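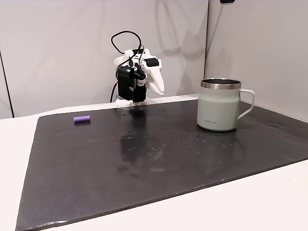
A reader going by Ploledix wrote in to ask whether the Nornar kit is worth it for somebody who has never wired up a servo in their life, and whether it can do anything useful with kitchen stuff or if it's strictly a block-pusher. Fair questions, both of them, and they were the nudge I needed to finally sit down and write this page properly.

So, short version for Ploledix and anyone in the same boat: yes to the first one, and "sort of, with patience" to the second. Long version follows (it's long, get a coffee).

What the Nornar is

It's a small desktop arm that you put together yourself. White plastic parts, black servo motors, one flat base plate, and a gripper with a beak-shaped jaw that I have grown weirdly fond of. I sell it through my own little shop, Ullirberg, and I also use one almost every day, so please read this knowing I'm biased. I'll still tell you what bugs me about it!

You get the printed parts already cleaned up, the motors, the controller board, the power supply, the cables and a bag of screws that is more generous than it used to be. The screws come in 2 lengths, and I now put them in separate bags after too many emails from people who ran a long one into a motor housing and wondered why the joint felt gritty. If yours came in one mixed bag, you have an older kit. Lay them out and sort them before you start, please.

Building it

I tell people to set aside an evening. My first build took me nearly 10 hours, but I was writing the instructions as I went and kept taking it apart to draw things. You'll be much faster. The lower section is the slow part, with the motors stacked close together and not a lot of room for fingers. Once you're past that, the upper arm and the jaw go on quickly and it suddenly looks like something.

Set the motor IDs before you assemble. I know, I know, it's in bold on page one and everybody skips it (I skipped it myself on my second arm). If you do it afterward you'll be unplugging things with tweezers.

The cable. OK, let's talk about the cable. It loops up over the top of the arm and comes back down the side to the base, and it does stick out. I get asked about this more than anything else on the page. I've tried clipping it tight against the arm and I don't like it; the wrist starts fighting the cable on long reaches. Leave the loop big. It isn't pretty, and if you have it near a wall, pull the base forward a bit so nothing snags back there.

What it's like to use

The software installs on an ordinary laptop. You can move the arm from the keyboard, or play back a set of saved positions, or drive it with the MacAulay handle, a second hand-held controller I carry as an add-on. I'd start with saved positions. It's the least glamorous way in, but you learn where the joints run out of room, and you'll want to know that before you hand anything over to a script.

The jaw is happiest with light, squashy things. Foam pieces are great for a first week. They forgive you when you come in crooked. A tapered tip like this one gets under and around small objects nicely, though it takes some fiddling to get a good grab on anything round that's lying on its side, as the thing likes to roll off just as you close.

Now, kitchen stuff. A mug is a big ask for an arm this size. I do keep one on the board, a mint-green one with a handle and a steel rim, and it's a really good practice object, but treat it as something to reach toward and steer around. Nudging the handle, coming in beside it, stopping short of it, all good exercises. Please don't email me a plan for having the Nornar bring you your tea. It's a small arm with a beak.

Polished rims are also a pain if you're adding a camera. The shine moves around with your lamp and simple color tracking gets confused by it. Same with a glossy work surface, and more so if there are water droplets on it, when you can end up with a dark reflection of the arm right in front of the base. If your tracking suddenly goes silly, check the surface and the lamp before you start tearing into your code. I lost most of an October to that.

About water, too: the motors are not sealed. Droplets on a board in front of the arm are one thing, but don't let a puddle reach the base plate or the connectors, and unplug before you wipe down. Spills aren't covered under the warranty. Sorry!

The things that bug me

The base plate is light. On a slick table the arm can shuffle itself along if you swing it hard, so use the clamp or a bit of double-sided tape.

The motors whine a little when they hold a pose. It's fine in a workshop, less fine at eleven at night with somebody asleep next door.

And the gripper screw works loose. Put it on your list of things to check every few sessions. I'm trying out a different screw and will send it free to anyone who already has a kit, just drop me a line with your order name.

What you can order

Nornar kit, unassembled. Everything you need for the arm, minus a screwdriver and a laptop.

Nornar, built and tested. Same parts, put together by me. There's usually a wait on these, and I'd gently push you toward the kit if you're at all curious, because you'll end up fixing it yourself sooner or later and it's so much easier when you've been inside it.

MacAulay handle. Works with either version. It comes with its own cable.

Spares pack. That's 4 jaw pads, 2 motor horns, and a handful of both screws. If you're buying for a classroom, get the spares pack. Get it now, with the kit, and save yourself the second round of shipping.

Shipping and returns

Kits go out as I finish packing them. Unopened kits can come back for a full refund. Opened ones I'll look at case by case, and I'm pretty easygoing as long as the motors haven't been powered up. If a part arrives cracked, send me a snapshot of it and I'll put a new one in the mail without making you return the old one.

Questions go to the contact form on the Ullirberg page. I answer in the mornings, before 9, so if you write in the afternoon you'll hear from me the next day. And Ploledix, if you do go for the kit, sort those screws first and tell me how the lower section goes!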